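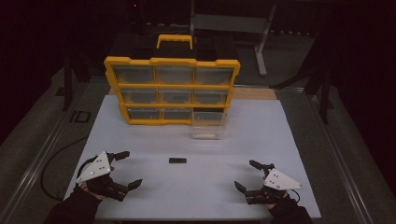

Nine little drawers, one of them out on the board. Bottom right, my favorite spot in the whole organizer.

Small Drawers, Big Love: The Bench Gallery
December
By Myung-ja Ahn

I have wanted to do a page on parts organizers for so long! If you've followed my bench posts you know I moved my workshop into the back bedroom of our place on Kirnness, and that the first thing to go through the door (before the lamp, before the chair) was storage for small stuff. Screws, fuses, battery clips, the tiny springs that come out of pens and somehow always fit something else. I get such a kick out of giving each kind its own place.

The yellow and black one is the organizer I keep coming back to. Three rows of three, clear plastic drawers, and a big yellow handle on top so the whole thing can travel. I love that handle. I've carried mine out to the porch, to my sister's kitchen, and once to a Thursday repair evening in Isten, where I fixed two radios and a music box and came home with more screws than I left with.

Clear fronts are the other thing. I used to have solid drawers with paper labels, and the labels were lovely for a month and then they lied to me. With clear ones you get a hint of what's inside before you open anything, and if you stick a light-colored card at the front of each drawer it's easier still.

And please, if you can, get yourself a white board to work on! Mine lies flat over the table and it changed everything. A small black part, like the one in the middle there, shows up right away on white. On my old brown desk I'd have been patting the surface with my palm for ten minutes.

A few things I do, in case they help:

Take the drawer all the way out and set it down in front of the organizer. Reaching into it while it's still in its slot is how I spilled a full load of washers in the fall, and I'm still finding them in my slippers.

Leave the gap showing while you work. The dark slot tells you where the drawer goes back, and with nine to choose from I do get it wrong when I'm tired.

Heavy things along the bottom row, light things up top. The handle carries so much better that way.

Keep one drawer for mysteries. Mine gets sorted every December with a pot of tea and the radio on, and it's one of my favorite evenings of the year.

If you have an organizer you're fond of, any color, any size, write and tell me how you fill it. I read every note.

We use cookies to remember your settings on this site. Accept / Manage

Comments

Dace Sproģis
Oh, the pen springs! I have a whole drawer of them too. Do you sort screws by length or by head? I do head first and then regret it.

Myung-ja Ahn
Length first, Dace! Then head, if I'm feeling patient.

shokri_bench
Just put a white board on my table after reading this. Found a fuse I dropped on it in one second flat. Thank you!!

Porch Tinkerer
What do you put in the top middle one? Mine is all rubber feet.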